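Kids & Robots | Club Pages

How does a robot learn to tidy up?

10/30/19

Hello, young readers! Our club is named Skukine. We are 13 students, and our teacher is Ms. Quyên Doãn. This season we work on one question: can two robot arms put small things away in a drawer?

For you it is easy. You look, you take, you open the drawer. A robot must learn each of these steps. First it needs to know where the thing is. Then it must move its gripper there. The gripper is the hand of the robot. It has fingers, but they do not feel like yours.
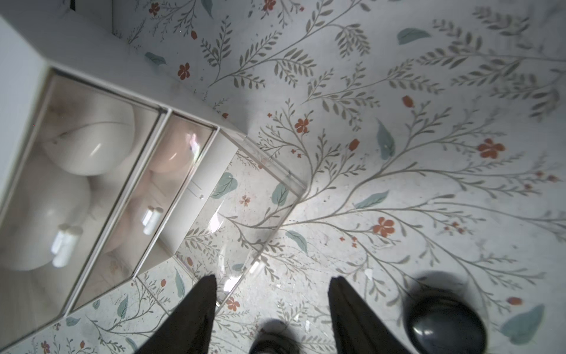
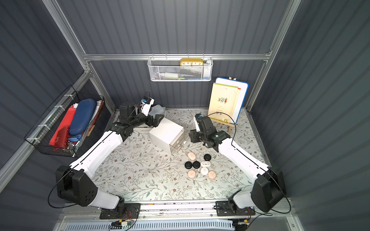 Small round cases are difficult for a beginner. If the fingers close too early, they push the case away. If they close too hard, the case can jump. So Grímur, who is 17, writes the steps on paper before he writes them in the computer. Ah-rin reads them aloud and we pretend to be the robot. Try this game at home! One friend gives orders, and the other friend does only what the words say.

Two arms must also share the table. One can hold the cabinet while the other pulls the drawer. They must not bump! In April we will show our work to the parents.

2 comments | 17 shares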